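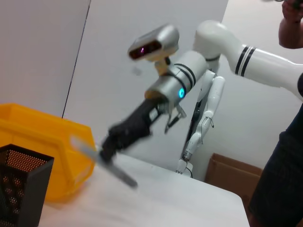 Black handle, flat gray blade.

Print this page | E-mail this page

Dance Costume and Practice Floor Tips: Which Ones Hold Up?

Every time a big film song comes out, the same household hints for dancers start going around again. Vodka on the armpits, hairspray on the hem, cola on the floor. I sew and mend for a film-dance group in Brondley and I have tried most of them, some on costumes I was sorry about later. What follows is what I'd repeat and what I wouldn't.

Vodka spray for sweat smells

Half true. A light mist of plain, cheap vodka on the inside of a cotton lining does take the edge off. It does nothing for a costume that has been sweated through for a whole run of shows, and it can make some dyes bleed. Try it on a seam allowance first and leave it overnight. If the color comes off on a white cloth, stop there. Turning the blouse inside out and hanging it in front of a fan gets you most of the same result for nothing.

The freezer

People swear by this one. I left a skirt in a bag in the freezer for 9 days and it came out smelling like the skirt, plus a little like peas. Skip it.

Loose sequins

Clear nail polish over the knot is good advice, with a small brush and a small drop. Clear nail polish over the whole sequin is bad advice. It goes yellow under stage lights and it cracks. For strings of sequins, catch the thread the moment you see it hanging and tie it off on the back of the fabric. If you put it in a drawer "for later" you will be sewing a whole row.

Glue is where I get grumpy. The craft store in Trasby sells one that claims to be fully washable. I glued a test strip, washed it by hand in cool water eight times, and over half the stones were gone. The label may mean that the glue survives. For anything that has to stay put through spins, sew it.

Ankle bells

Do not soak them. I've seen vinegar, ketchup and baking soda all recommended for shining up brass bells, and all three will shine brass. They also get into the cord or the leather backing and stay there. Rub each bell with a dry cloth, then a very slightly oily one, then dry again. If you really want them bright, take them off the backing first. A full pair took me 137 minutes to unstring, clean and restring, so decide how much you care.

Talcum powder inside the pad to stop it rubbing is fine. Shake it out before it cakes.

Cola on a slippery floor

Yes, theater people have mopped stages with it for years. Your living room is not a stage, and you have to live on it afterward. It goes tacky, then it goes gray, then you get ants. Try a damp mop with plain water first. Most slippery floors I've met had furniture spray drifting onto them, and once the spraying stopped the floor behaved.

Old tape marks

Masking tape left down all season turns to a brown crust. The hair dryer trick works, if you go slowly and keep the heat moving. Warm it, lift a corner, pull back low and flat. What stays behind usually comes up with a little cooking oil on a rag, followed by dish soap. Rinse well, or see the section above about slippery floors. Try a corner behind the door before you put oil on any bare wood.

Chalk marks are often suggested instead. They last until the first foot drags.

Steaming in the shower

The bathroom steam trick is good for chiffon scarves and light skirts, useless for heavy brocade. I hung a long brocade skirt in there for 17 minutes and all that changed was the mirror. Use an iron on the wrong side with a pressing cloth, and keep it off the metallic thread.

Storage

Dry cleaner's plastic is for the trip home. Take it off. An old cotton sheet does the job, and you can wash it. Fold heavy beaded pieces flat with a towel in each fold – hanging them pulls the shoulders out. Cedar blocks smell nice. I have yet to be convinced they do anything else, and the ones I bought in Nurnesport quit smelling by July.

Page last checked June 2022

Related tips
Getting Stage Makeup Out of Collars
Do Dryer Sheets Ruin Stretch Fabrics?
Mending a Torn Net Veil
Safety Pins That Rust and Pins That Don't
Packing Costumes for a Long Car Ride

Contact | Copyright Kanaan Home Pages | Back to top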